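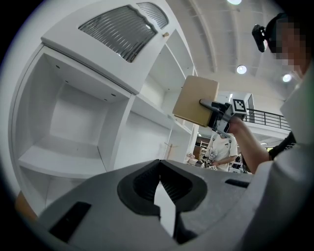

4.2 Living with the Ganen kit

I'll start with setup, as it was the part I dreaded most. The Ganen kit is sold as a pair of hand-held grippers, a head-mounted camera rig, a charging dock and a year of the Pradley upload service, and the manual promises you'll be recording before lunch. We were! Pairing the two grippers took one try, and the head rig found them both as soon as it was switched on. The calibration sheet is the weak spot (it's printed on thin paper, and ours curled), so we glued it to a board and never had to think about it again.

Our test job was putting flat boxes away on open shelves, the same job we gave the Laskowska kit in Section 3. In Figure 2 one of the grippers has hold of a flat tan cardboard box, with the square black-and-white marker on top of the tool. I like this job for a review because it's dull and fussy at the same time. A flat box gives the jaws very little to bite on, and you have to turn your wrist to get it past the divider without knocking anything.

We recorded 728 demonstrations in all, and the service accepted 700 of them. Most of the rejects came from one problem: when I reached deep into a cubby, the marker slipped out of the head camera's view, and the tracker gave up on that gripper until I backed out again. White shelves didn't help, I suspect, as there's so little texture for the cameras to hold on to, but I haven't tested that separately and wouldn't put money on it.

Comfort is a more personal thing. I could work for a good long stretch with the grippers before my forearms complained, and the handle shape suited me better than Laskowska's, where my thumb always ended up in the wrong place. The head rig is another story – it sits forward, and by the end of a session I was tipping my chin up to balance it. Ganen sells a counterweight as an extra. Buy it, or tape something to the back strap like I did.

Now for the service side. Uploads went through overnight and came back sorted by episode, with the failed ones flagged and a short note on each. The notes are good when the trouble is tracking and pretty useless when it's timing ("sync issue" was all I got for 5 episodes, and support couldn't tell me more). The plan we were on caps you at 200 episodes a day. We bumped into that twice, and both times the leftovers simply waited in the queue until morning.

Figure 2. Shelf task with the Ganen grippers. One tool is holding a flat cardboard box; the body and jaw of another are in the foreground.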